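Colldale Wemetti Marine Signal Unit
For narrowboats, coastal cruisers and small working boats

Overview | What's in the box | Fitting | Specification | Spares | Ask us

If you have ever sat at anchor in a perfectly lovely bay, holding a phone above your head in one hand and a mug of tea in the other, waiting for the forecast to load, then you will know why we started making the Wemetti. It is a small, weatherproof aerial and router in one housing. It lives outside on the rail, the mast or the cabin roof, where the signal is, and it passes that signal down a single cable to wherever you and the family happen to be sitting. You join it with a phone, a tablet or a laptop just as you would at home, and after that you can more or less forget it's there.

We have been selling aerials for boats since 2000, first from a lock-up beside the chandlery and now from rather drier premises across the road, and in all that time the question we have been asked most often is whether a person really needs satellite gear to keep in touch along the coast. For a good many of our customers the answer is no. If you stay within sight of land for most of your season, a decent outdoor aerial placed well up and clear of the rigging will do a surprising amount for you, and it will cost a great deal less each month. If you do go further out, please ring us and have a chat before you buy anything, because we would much sooner sell you the right thing later in the year than the wrong thing today.

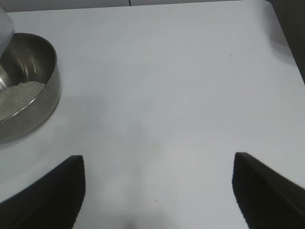 The housing is sealed at the factory and there is nothing inside that you need to get at. The SIM card goes in at the bottom, behind a screw-down cap with its own rubber ring (do give the ring a wipe with silicone grease when you change the card, it only takes a moment and it makes the cap so much easier to undo the next time). You can use a card from any network you like. Plenty of owners keep two in the chart drawer and swap them over when they move from one stretch of coast to another.

Sayaka Furukawa drew the first version on the back of a tide table and is still the one who signs off every change. It was she who insisted on the cable leaving from underneath and on the drip loop moulded into the base, and she was quite right. On our older aerials the cable came out at the side, and we spent far too many wet afternoons on other people's pontoons drying out connectors with a hairdryer.

A word about height

Height matters more than anything else. A Wemetti on the pushpit rail will do well, and the same unit on the spreaders or a short pole will do better still. What you want to avoid is tucking it in behind a metal arch, or right beside the radar, or under a stack of folded canvas. Keep it well away from your VHF aerial too. If you're not sure, tape it up temporarily with something strong, run the cable in through a hatch for a weekend, and see how you get on before you drill any holes. We mean that. Everybody's boat is different and a trial run has saved many a patch of gelcoat.
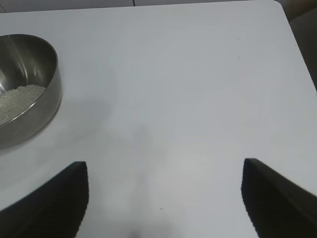

Hayley Hollis wrote to us in January to say that she had moved hers from the cabin roof to the top of the ensign staff, which she had been told was a daft idea, and that she could now make video calls from a mooring where she used to get nothing but the odd text message. Her one grumble was that the status light is too bright at night when it's mounted near the cockpit. She asked whether it could be turned off. It can, from the settings page, under Lights, and there is a dimmed setting as well if you'd like to be able to glance up and see that all is well.

What's in the box

Wemetti unit, white
10 metres of outdoor cable, fitted with plugs at both ends
Clumasis rail clamp with two sizes of rubber liner
Power lead with inline fuse, for 12 or 24 volt supplies
Spare cap ring and a small sachet of grease
Printed guide, in large type

The Clumasis clamp is the same one we have supplied for years with our television aerials, so if you already have one on your rail you can simply slide the old fitting off and the new one on. Longer cables can be made up to order. Please measure generously, and then add a bit for the drip loop and another bit for the corner you've forgotten. 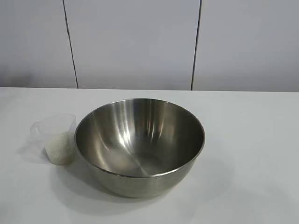 Stainless steel mixing bowl on a white tabletop.

Living with it

On a boat with a modest battery, power is always a worry, and we have tried to be careful with it. The unit can be set to sleep overnight and wake itself in time for the morning forecast, and it can be told to share only with certain devices, so that a teenager's games don't eat the whole month's allowance before you have left the river. There is also a data meter on the front page of the settings. It won't agree exactly with your network's own figures, so treat it as a guide.

In winter you may leave it up. Ours stays out all year on the workshop roof, gulls and all. If you would prefer to bring it in, take out the card, screw the cap down firmly and keep everything somewhere dry.

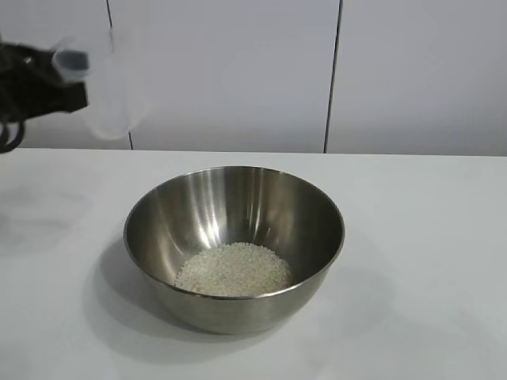 Translucent cup in the gripper, with the mixing bowl on the table.

Specification

Weight: 709 g without clamp
Height: 62 cm including aerial
Supply: 12 or 24 volts DC
Connection at the cabin end: standard network socket, or wireless
Colour: white only

Models and spares

The standard Wemetti suits most boats. The Wemetti Nagano has the same workings with a heated cover, for people who keep their boats afloat through hard frosts, and it does draw more current, so have a think about your charging before you choose it. Clamps, liners, cap rings and fuses are all kept on the shelf and we post them the day you order if we hear from you before lunch. Owners of the older side-cable aerials can still get parts from us too. Ask for Sayaka, and have the number from the label to hand.

Page last revised November 2024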